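Search this site
Enter keywords
Print this page | E-mail this story

Kincaid relaunches dried-botanical wreath kit with revised base and longer-lasting finish

2020-12-06

Home decor supplier Kincaid has released a revised version of its dried-botanical wreath kit, replacing the foam ring used in earlier editions with a woven willow base and changing the sealant supplied for seed heads and grasses.

The kit contains a willow ring, a reel of paper-covered wire, a bag of mixed dried stems and a 200 mL pump bottle of Dristex, a water-based matte sealant. Stems are packed by type and include bunny tail grass, statice, poppy heads and strawflower. A printed card gives cutting lengths and a placement order. Glue is no longer required.

Product lead Tuva Sjöberg said the foam ring was dropped after customers reported stems working free when wreaths were hung on doors in regular use. The willow ring grips the wire at each crossing, and the stems are bound in small overlapping bundles that hide the wire of the bundle before. The method is slower than pushing stems into foam, and Kincaid now suggests setting aside an afternoon for a first wreath.

Dristex replaces the aerosol hairspray recommended on the old instruction card. It is misted on from arm's length in two light coats and left to dry between coats. According to Sjöberg, a single heavy coat will flatten the bunny tails and darken pale petals. The bottle holds enough for one wreath with some left over for a refresh the following year.

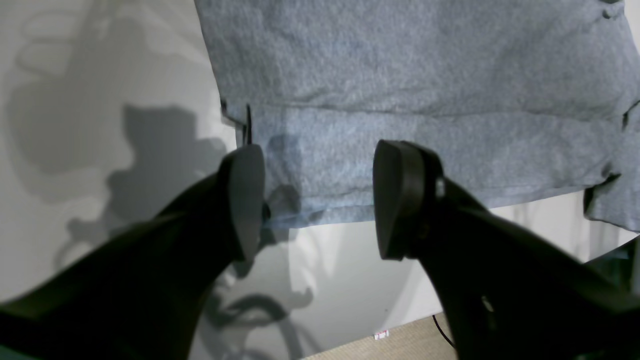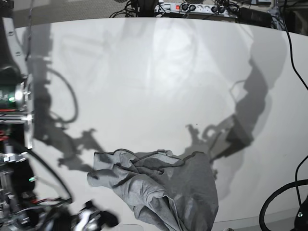

The finish is intended for indoor and sheltered use only. Kincaid does not recommend the kit for doors exposed to direct rain or afternoon sun, both of which will fade the colour of the statice well before the end of the season. A covered porch is acceptable. The finished wreath should be kept away from candles, heaters and wood stoves, as sealed dried stems remain flammable.

Roscoe Benavides, who teaches seasonal decorating classes at the Sidska studio, used the revised kit with a class of 14. He reported that most of the finished wreaths were even in thickness, and that the common fault was bundles cut too long at the start, which left a bulge where the ring closed. He advises making the first bundle slightly shorter than the card shows and lifting its heads to tuck the final one underneath.

Benavides also noted that the supplied wire is soft enough to cut with household scissors but kinks if it is pulled from the side of the reel. It should be unrolled as the work goes around the ring.

For storage, the instruction card specifies a flat box with a loose lid, lined with tissue, kept in a dry cupboard. Plastic bags are to be avoided because they trap moisture. Dust can be removed with a hair dryer on its cool, low setting. Broken stems may be replaced by sliding a new piece under the nearest wire.

A refill pack of stems in neutral shades will follow in June. It fits the same ring and does not include sealant, which is also sold on its own. Kincaid will continue to supply the foam ring to retailers until current stock is gone, after which the earlier kit will be discontinued.

The revised kit is available now through the Cliteo online shop and at the Sidska studio.

Share 50
Comments 2
Print this page | E-mail this story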